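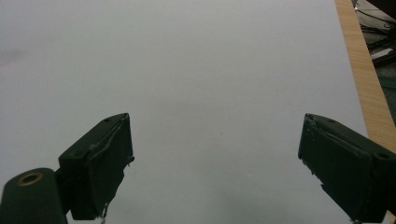 Apr 7, 2019

Bench 3, white work surface. Continued from the February entry on cleaning marks.

Wiped the whole top with plain water and a cotton cloth, then went over the left side again with diluted Lullside. Gloss meter gave 61 near the middle, same as February, so the cleaner is not dulling the finish. Did not repeat the reading at the wood strip - the meter foot overhangs there and the number means nothing.

Open points:
Faint gray smudge toward the left. Could be a stain, could be a reflection. Check with the overhead lights off before scrubbing anything.
Small dark speck right of center. Try a fingernail first, tape second. No blades on this surface.

Maritza Cuervo wants the Taipe pads kept off it until both are settled. Agreed. Sheet 917 in the binder has the old cleaning log; new readings go on 1231.

Shading along the front makes marks hard to judge by eye. Use the hand lamp at a low angle next time.

To order: cotton cloths, one bottle Lullside.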